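Last touched: September 18, 2023. If your copy of this README is older than that, please pull again, the folder names changed.

# Tilau

Tilau is a set of robot demonstrations on cluttered household tables, all made in simulation by people driving the arm remotely. There are 1,484 demonstrations spread over 17 tasks, and every one of them was steered by a person from the first motion to the last. No scripted planners, no replays with noise added on top. We had a great time making it and we hope you have a great time training on it!

The short version of how it works: a person sits at a desk, looks at the rendered room, and moves a hand controller. Our teleoperation tool, Helletti, turns that into target poses for the gripper and records everything as it goes. The rooms come from Navarrete, our in-house collection of furnished scenes.

## What the tasks are like

Each task is one short sentence, such as "pick up the gnome" or "put the card on the book." The operator reads the sentence, does the job, and presses a key to mark the episode as finished. That sentence is stored with the episode exactly as the operator saw it.

We picked objects that are a bit of a pain to grasp. Anyone who has trained on nothing but cubes knows the feeling when the policy meets something with a pointed hat and a beard. The gnome is the group favorite. You can take it by the hat or by the body, and operators have strong feelings about which is right. We kept both styles in, and we think the mix is one of the best things about this data.

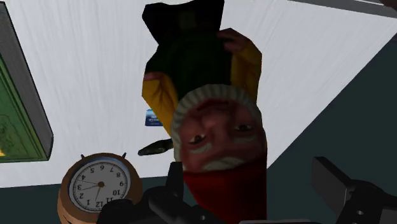

*Gnome task: the garden gnome with the gripper close by, next to the alarm clock and a picture frame.*

Tables are reset between episodes. Objects get new positions and new rotations, and they are allowed to land near each other or close to a table edge. We only throw out a layout when things overlap so badly that the physics would shoot them across the room (which is very funny the first time and then not at all).

## How a session goes

1. Helletti loads a Navarrete room and shuffles the objects.
2. The operator gets a few free seconds to look around. This part isn't recorded.
3. Recording starts with the first touch of the controller.
4. The operator does the task and presses `done`, or presses `drop` to give up.
5. A second person watches the replay and sets the `reviewed` flag.

Operators practiced before anything counted. Practice runs are not in the release. Somebody's very first try with a hand controller is mostly the arm waving hello to the ceiling, and we figured you could live without it.

We asked people to move at a comfortable pace and to pause if they needed to think. Pauses are left in. If your method hates long stretches of no motion, run `tools/trim_idle.py`, which writes a trimmed copy and leaves the original alone.

## What's in an episode

| Field | What it holds |
|---|---|
| `instruction` | the task sentence, plain text |
| `joints` | arm joint positions |
| `gripper` | how far the fingers are open |
| `command` | target pose sent by the operator |
| `views/` | rendered color images |
| `objects.json` | names and poses of everything on the table |
| `outcome` | `done` or `drop` |
| `reviewed` | true or false |

`joints` and `command` share the same clock, so you can line them up by index. The two will not match number for number. The arm follows the command with a little delay, and if a finger is pressed against something it may never get there. For imitation learning we've had the nicest results training on `command`. Going with `joints` is fine too, just don't mix them in one run without a flag.
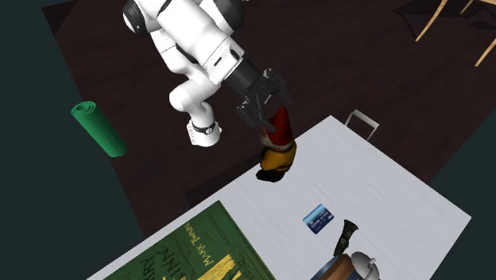

## Category: tabletop clutter

This is the biggest category and the one most people will want first. Navarrete tables carry the kind of stuff that piles up at home. In the gnome layouts you may find a big green Mark Twain book, a blue credit card, a dark green vase or a metal kettle or pot on the same table, and the arm has to do its job without sweeping them away.

Flat things are hard. The credit card is the hardest object in the set by a mile, and the operators came up with several tricks for it: sliding it to the table edge, pinning a corner, tipping it against the book. Some of these are lovely to watch. They also make for long episodes, so check your maximum sequence length before you load that folder.

The object list has 65 entries. Not every object has a task of its own. Plenty of them are just there to be in the way, and they carry the tag `bystander` in `objects.json`. An object can be a bystander in one task and the target in another, so read the tag per episode.

Things on the floor, and the chairs, count as part of the room. They're in the physics and the arm can bump into them, but they never get a task sentence.

## Failed tries

We kept them! Episodes with `outcome: drop` sit in the same folders as the good ones, with more than 3 of them in every task. They include missed grasps, objects knocked over, and operators who changed their minds halfway. Filter them out with:

```
python tools/select.py --outcome done --reviewed true
```

If you work on recovery or on spotting failure early, please do the opposite and tell us what you find. A fair number of `done` episodes also have a slip and a second grasp in the middle. We didn't split those up. Watching a person fix a slip is worth a lot, in our opinion, and we'd love to see a policy pick up the habit.

## Getting started

```
git clone <this repo>
cd tilau
pip install -r requirements.txt
python tools/fetch.py --category tabletop
python tools/replay.py --task gnome --index 0
```

The replay tool opens a window and plays the episode from the recorded commands. Press `v` to switch views and `space` to pause. If the arm drifts away from the recorded path, your physics step is probably set differently from ours. The right value is in `config/sim.yaml`, and `replay.py` prints a warning when it doesn't match.

## Known issues

- Thin objects sometimes sink a hair into the table before being lifted. Contact looks fine, poses are a touch too low.
- In a few early episodes the `gripper` value starts one step late. `tools/fix_gripper.py` repairs it.
- Reflections on shiny objects flicker between views.
- Most of our operators are right-handed, and it shows in how they approach things on the left of the table. We want more left-handed demonstrations.
- Everything is simulated. We haven't tested transfer to a real arm, so please don't read any promise about that into this card.

## Privacy

No audio or video of the operators was recorded. Operator IDs are random strings and stay the same across sessions, which lets you hold out one person's style for testing. Text on rendered objects belongs to the object models and says nothing about the people driving.

## If you used Rinau

Rinau was our earlier set, with a single room and a plainer table. The episode format is close but not identical: `outcome` used to be called `success` and was a plain true or false. Use `tools/from_rinau.py` to convert old files. We will keep the Rinau download up until December, and after that you'll need your own copy.

## Contributing

Bug reports, new task sentences and scene ideas all go in the issue tracker. For a broken episode, include the task name and the index, and say which view you were looking at. For a new task, write the sentence the way you would say it to a person across the table. Recorded demonstrations from outside are welcome as long as they were made with the current Helletti build and come with the `config/sim.yaml` you used.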